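Still packing at midnight. Taxi at 4. The case won't shut, never has, it was her mother's and it smells of mothballs and Mostham – the back bedroom, the damp, all of it.

She tips everything out. Starts again.

Jumpers at the bottom. Then the good trousers, then the shoes in a Scanlon carrier bag, soles together. Too many socks. She takes out a pair, puts it back. What's the weather even like in Pukum in November? She looked it up and forgot. Looked it up agian and it said 36 and she didn't beleive it. Out come the jumpers, then. All but the grey.

The phone goes. She lets it. He'll only want to know has she changed her mind, and she hasn't, and if she picks up she might.

Shirts next. Sleeves in, sides to the middle, up from the hem. Her mother did it with her chin, pinning the collar while her hands were busy. Room 43 at the infirmary and she was still at it, refolding the nightie every time the nurse put it down.

The pink one she leaves till last. Lays it out flat, turns the sides under, smooths it with the side of her hand till it's long and narrow, neck at the top.
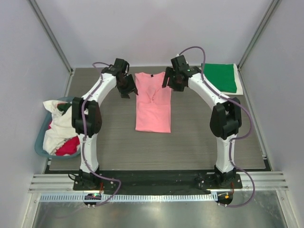 She wore it the day they drove to the sea and didn't get out of the car. Rain. Chips on the dashboard. He said three years isn't long, and she said no, it isn't, and they both looked at the wipers.

Towel? They'll have towels. Take the towel.

Lid down. Knee on it. One catch, then the other – no. Open. The grey jumper comes out and goes over the chair.

It shuts.

Headlights on the ceiling. He's early, or it's somebody else's taxi. She turns off the lamp and stands there with her coat half on, listening for the engine.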